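Home | Forums | New posts | Search | Log in

Hillamon Allotments & Gardens Board > Growing > Seeds and bulbs

Tulips in December – too late or not?

birsen_g
Got 70 tulip bulbs sat in the shed since the autumn sale at Rorkgate. Meant to do them weeks ago, then the boiler went, then my mum was ill, you know how it goes. Is it worth putting them in now or have I wasted my money? Ground is wet but not frozen. Clay, mostly. North end of the plot gets hardly any sun till March.

plot38
Get them in. December is fine for tulips, better than October if anything. Cold knocks back the blight. I've done them on Boxing Day before now with a hangover and they came up lovely.

Umut Oral
Agree with plot38 re timing, but clay + wet is the problem. They'll rot before they do anything. Grit under each one, or do pots.

plot38
Grit under each one is a waste of grit imo. The water just sits in the little hole you've made. Raise the whole bed or dont bother.

Umut Oral
Works for me. 19 years on the same clay.

plot38
And how many come back second year?

Umut Oral
None, but they're tulips, they don't come back for anyone round here. I treat them as annuals.

wojciech_m
Some do. Species ones do. The little red ones by the Mindville gate have been there since before I took my plot on and no one lifts them. Big blowsy ones – no, one good year and then leaves.

birsen_g
Thanks all. Mine are a mix, the label just says mixed late so who knows. Some feel a bit soft. Chuck those?

wojciech_m
Soft and smelly, bin. Soft only at the tip, plant it. Blue mould on the skin is nothing, rub it off.

Aslı Y
Don't put the bad ones on the compost!! I did that and had grey manky leaves on everything the next spring. Household bin.

Also wear gloves if you're doing all of them in one go, I get a rash off the skins every year. Itches like mad for two days.

plot38
Never had a rash in my life off a bulb.

Aslı Y
Well lucky you. It's a real thing, growers get it. Bülent on plot 4 gets it worse than me.

Bülent Erdem
Can confirm, between the fingers mostly. Thin gloves are fine. The thick leather ones you can't tell top from bottom of the bulb.

birsen_g
OK gloves it is. How deep? Packet says 10cm, my neighbour says twice that.

Umut Oral
Neighbour's right. Deep as you can stand. Keeps the squirrels off too.

plot38
Nothing keeps the squirrels off. Chicken wire, pegged down, take it up when the noses show. Only thing that's ever worked on my side.

birsen_g
Right, update. Sorted through the lot this afternoon, did it indoors as it was chucking it down.

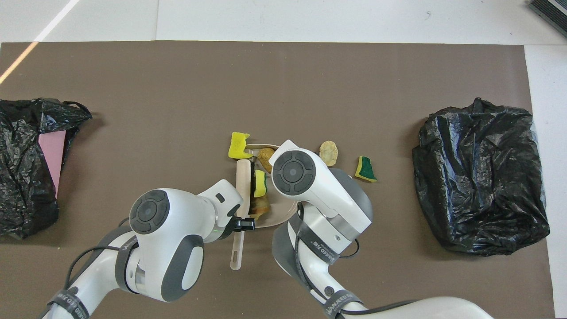

Binned a fair few in the end, the ones right at the bottom had gone to mush. Rest are fine I think, bit of the blue stuff but rubbed off like Wojciech said. Going to do half in pots by the back door and half down the plot, deep, and see who was right. Will use what grit I've got left from the path.

Umut Oral
Good plan. Pots against the wall so they don't get soaked. Lift them up on something so the holes drain.

wojciech_m
Don't forget to water the pots if it goes dry in March. Everyone forgets. Buds go brown and papery and then they think it's disease.

plot38
Half and half is a fair test but your plot half is going to lose, clay at the north end, come on. Put the wire down anyway.

Aslı Y
Ignore him, mine at the north end do OK. Later than everyone elses but OK. You could stick some wallflowers over the top if there's any left at Shi, they were selling off bare root bundles cheap when I went past.

birsen_g
Ooh might do that. What time do they shut?

Aslı Y
4 in winter I think. Ring first.

Recent topics
Leeks gone to rust – eat or bin?
Water off at the Mindville end till spring
Spare raspberry canes, collect only
Which shed felt lasts longest
Rorkgate plant sale – any good this year?

Contact us | Hillamon Allotments & Gardens Board | Back to top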